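Chapter 4
A Place to Work: Desks, Shelves and the Corner by the Window

In this chapter you will
learn how to read a small work area before you move anything in it
practise clearing and wiping a desk in a sensible order
decide what belongs on open shelves and what is better off behind a door
begin your room record for the Oltbridge assignment

Most of us have, at one time or another, sat down at a desk to do something important and spent the first while shuffling things from one side of it to the other. There's the mug from this morning, the mug from yesterday, a bill that needs paying, a charger that fits nothing you own any more, and somewhere underneath it all the form you sat down to fill in. It's a very ordinary way to live, and if it sounds like your own desk at home, please don't feel scolded! The people who wrote this book have desks too, and you wouldn't want to see all of them.

In the first three chapters we stayed mostly in the kitchen and the laundry, where the work tells you fairly plainly what it wants. Dishes need washing, towels need folding, and the cupboard either shuts or it doesn't. A desk is a fussier sort of customer. The same surface might be used for homework, mending, wrapping presents and paying the rates, all in the one week, and each of those jobs leaves its own little trail behind it. So we'll go slowly here, and spend a fair bit of time just looking before we pick up a cloth.

4.1 Start with the room

Stand in the doorway for a minute or two. Where does the daylight come in? Which way would you be facing if you sat down? Light from the side is kindest to the eyes for most jobs, while light from behind throws your own shadow over your page. Then look at the chair, and see whether it can be pulled right out without bumping into anything. You'd be surprised how many people put up with a chair that knocks the wall every single time, for years on end, when shifting the desk a few centimetres would have fixed it.

Now look up. The wall over a desk is some of the most useful space in a small room, and open shelving makes good use of it, so long as you're choosy. Anything on an open shelf is on show, and it also gathers dust, which somebody then has to lift it to clean under. A good habit is to empty the shelves completely when you begin and leave them that way until the desk itself is finished. Bare shelves look a bit bleak for half an hour (my own family always complains), but they let you think clearly about what deserves to go back.

4.2 The cloth and the surface

A pale desktop is honest about crumbs and pencil marks, and it needs only a soft cloth, lightly dampened, with a second dry one to follow. Work from the back edge towards yourself, in long overlapping strokes, and turn the cloth to a fresh side when it starts to look grubby. Dark cloths are fine for this job, though they do hide how dirty they've become, so rinse them more often than you think you need to. Do the shelves before the desk. Dust falls, and there's no joy in wiping the same spot twice.

If there is a pot plant nearby, check under the pot for water rings, and give the leaves a gentle wipe while you're at it. Cupboard doors want attention close to the knob, where fingers go.

4.3 What goes back

Sort your things by how often your hand reaches for them. Daily things may stay on the desk, weekly things can live on the open shelves, and everything else should go into a cupboard with a door. In our worked example, the Pluvadby study corner, we allow no more than 25 items on desk and shelves together, counting a jar of pens as one. You may find that number cruel at first. Try it for a fortnight before you argue with it.

The activity on page 96 asks you to draw up a plan of a corner like this one, with the desk, the shelving, the cupboard and the window all marked in. Study both photographs before you start, and keep your drawing in pencil, as you'll want it again in Section 4.5 when we come to cables and lamps.

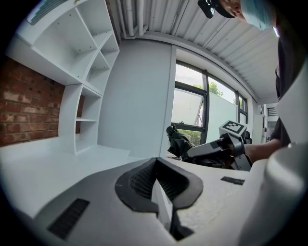
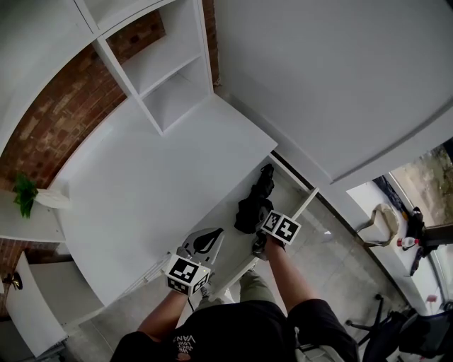 Figure 4.1 Two views of the study corner: the window and office chair (first), and the desk with its open shelving and a black cloth on the near edge (second).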